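2.2 Soft shadows and the feeling that a thing is standing somewhere

Before we come to the main study, we would like to spend a little time on a matter that kept coming up in our early conversations with readers of home catalogs, and that we had not planned to write about at all. When we asked people why one computer-made picture of a room felt comfortable to look at and another did not, very few of them talked about furniture, and fewer still about color. They talked about the floor. A chair was "hovering," or a bookcase looked "pasted on," or a rug seemed to belong to some other room. It took us longer than we care to admit to see that most of these remarks were really remarks about shadows, made by people who had never had any reason to think of shadows as a separate thing.

Painters have known this for centuries, of course, and anyone who has taken a first drawing class will remember being told to put a bit of dark under the apple so that it sits on the table. The same advice holds for rendered pictures, with the added trouble that the person setting up a render often has a great many sliders to play with and very little guidance on where to leave them. A shadow in a render can be sharp or soft, dark or faint, near the object that casts it or far away from it, and each of these choices tells the viewer something about the light, the surface, and the distance between the two. We have come to think of the softness of the edge as the most useful of them for ordinary indoor views, and the rest of this section tries to explain how we got there.

Our first informal test was a modest one. We asked 27 adults, most of them parents waiting at a community music school, to look through printed pages from a practice catalog we had put together under the name Nestora. Each page showed one rendered room, and each room was printed in 2 versions that were the same in every respect except for the edges of the shadows. In one version the edges were crisp, as they would be under a small bare bulb or a clear noon sun. In the other they faded out gradually, as they do in a room with a wide window on a cloudy day. We did not tell anyone what had been changed. We simply asked which page they would rather have on the kitchen table, and then, when they had settled on one, we asked them to tell us a little about why.

The preference for the soft version was steady, though we would not want to lean on it too heavily, because the pages were few and the people were kind and perhaps a bit eager to be helpful. What interested us more was the talk that followed. People who chose the soft page used words such as "calm," "afternoon," and "settled." People who chose the crisp page, and there were certainly some, liked that they could tell exactly where the legs of the Strand side table met the floor. One grandfather took both pages over to the window, held them at arm's length for a good while, and told us that the crisp one was better for buying and the soft one was better for looking. We have quoted him to one another many times since.

His remark points to a real tension. A crisp shadow gives the eye a clear second outline of the object, and this can help a person work out its shape, especially where the object itself is pale and does not stand out from what is behind it. A soft shadow gives up some of that outline, and in return it gives a sense of air and of light arriving from many directions. Which of the two serves a picture better will depend a good deal on what else is in the view. In our Hunier bedroom, where the bed had a busy striped cover, crisp shadows added still more stripes, and readers found the whole page tiring. In the Zurnach hallway, which had bare walls and one long bench, the crisp version seemed to give people something to hold on to.

Broad, simple shapes are where we find soft shadows easiest to talk about, and they are the shapes we now use when we introduce the idea to students. A long, plain surface with a gentle bend has no knobs or slats to distract from its shadow, so one can follow the shadow along the ground and think about nothing else. Figure 2 is a view of this sort. The white barrier in the foreground is smooth and nearly without detail, and the soft gray shadow it casts does much of the work of tying it to the orange-brown platform. The upright board farther back makes a helpful companion to it, lighter on its left face and shaded toward its right edge, so that the viewer can consider shading on an object together with shadow on the ground.
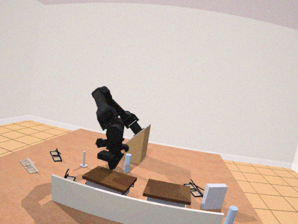 Figure 2. Rendered view with a curved white barrier casting a soft gray shadow on the platform; behind it, a tan wooden board with shading toward its right edge.

We find it useful to keep those two ideas apart, even though everyday speech runs them together. Shading is the change in tone across the surface of a thing itself, and it mostly tells us how that surface is turned. A cast shadow falls on something else, and it mostly tells us how the two things stand in relation to each other. When a reader says that a cupboard looks flat, the shading is usually the place to begin. When a reader says that it floats, the cast shadow is. Solange Evangelista, who ran the reader sessions we held in May, took to writing just those two words, "flat" and "floats," at the top of her note sheets and sorting the comments beneath them, and we have kept her habit in the coding scheme described in the next section.

One last caution belongs with all this. Softness can be overdone, and a shadow that fades too quickly leaves a heavy object looking much lighter than it ought to. Our first version of the Zurnach bench suffered badly from this, and several readers took it to be made of foam. We darkened the narrow strip right where the legs touch the floor, left the outer edge as gentle as before, and used that corrected version in everything that follows.

© December 2019 Solange Evangelista and co-authors. All rights reserved. | Contact the authors | Back to top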